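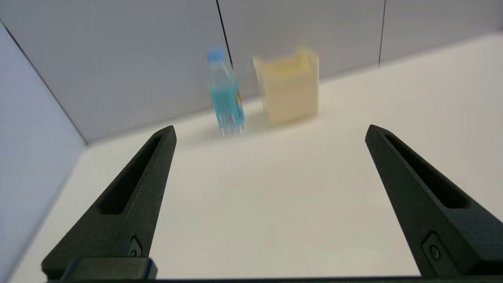

Packing helper wanted for water bottles and small boxes (part time)

Golliseo is looking for one person to join our packing room from the middle of November. We put plastic water bottles into open boxes, together with a printed card, and we send them to sport clubs and small events. The work is at a white table, mostly standing, but a high chair is possible if you prefer it.

What you will do

Take the bottles from the delivery and check that the caps are closed well.
Put the bottles in the box in the way the order sheet says.
Add the card, close the box and write the order number on the side.
Keep the table clean at the end of the shift. Please leave the open boxes on the far side of it, so the next person can begin at once.

The room is number 521, on the second floor of the Trandach building. There is an elevator. One shift is 4 hours, in the morning or in the afternoon, and you can tell us which one is better for you. A normal order has some 90 boxes, and two people share it.

What we ask

You do not need experience with packing. You should be able to read a simple order sheet in English, and to lift a full box from the table to the cart. We were very busy in October and many boxes went out with the wrong card, therefore we look for somebody who works with attention and is not in a hurry.

The first 2 shifts are for learning and they are paid the same as the others. Helju Mockus will show you the work.

How to apply

Write a short message to Sebastián Ocampo at the Golliseo office, with your phone number and the hours when you are free. A resume is welcome but it is not necessary. We accept messages until 11 November 2023 and we answer to everyone, also when the answer is no.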